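Plumholm Drip Watering Kit for Raised Beds
Section 4: Laying the lines and first watering

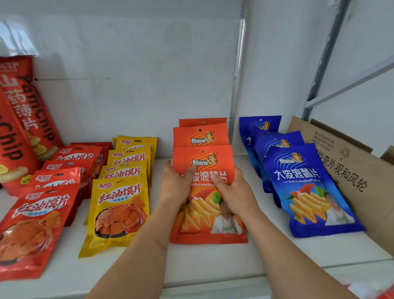 Orange bag of wavy potato chips held upright on a white shelf, blue bags to the right.

Before you start

Read this section to the end before cutting any tube. The kit is enough for 3 raised beds of normal garden size. If your beds are longer than the supply tube, order the Wu extension set and connect it at step 5, before the end caps go on.

You will need a pair of sharp garden scissors, a bucket and the Kaser pressure reducer from bag B. The tube is stiff when it is cold. Leave it in the sun for half an hour, or put the ends in warm water – not boiling.

Laying the lines

1. Rake the soil of the bed flat and take away stones and old roots. If you want to add compost, do it now.

2. Screw the pressure reducer onto the tap by hand. The arrow on its side must point away from the tap. Do not use pliers.

3. Push the supply tube onto the reducer until it covers both rings. Lead it along the short side of the beds.

4. At each bed, cut the supply tube and put in one T-piece. Keep the cut straight. A slanted cut will drip at the joint.

5. Connect the drip lines to the T-pieces and roll them out over the soil with the small holes upwards. In a bed for salad or carrots, use 4 lines with equal space between them. For tomatoes and courgettes two lines are sufficient, one on each side of the plants.

6. Fix every line with the ground pegs. Press the pegs down only until they hold the tube. A peg that is too deep will close the tube and the plants behind it get no water.

Note: Do not put the end caps on yet.

First watering

7. Hold the open end of the first line over the bucket and open the tap a quarter turn. Let the water run until it is clear, then close the tap. Repeat for the other lines.

8. Put on all the end caps and open the tap again, slowly.

9. Walk along each line and look for holes which give no water. Rub a blocked hole with your thumb. If it stays blocked, use the cleaning pin.

10. Cover the lines with a thin layer of straw or leaf mulch. Leave the T-pieces free, so that you can see a leak.

Caution: Never connect the kit to a tap without the pressure reducer. The drip lines can jump off the T-pieces.

Caution: Water from this kit is not for drinking.

How long to water

Start with 20 minutes early in the morning, then push a finger into the soil. It should be moist down to the second joint. Sandy soil needs shorter watering, but more often. With the Pelon timer you can set two waterings per day; see Section 5.

If you use a rain barrel instead of the tap, leave out the reducer and place the barrel at least one metre higher than the beds. A barrel has less pressure, so expect the watering to take nearly 3 times as long.

Spare end caps are sold in a bag under part number 357.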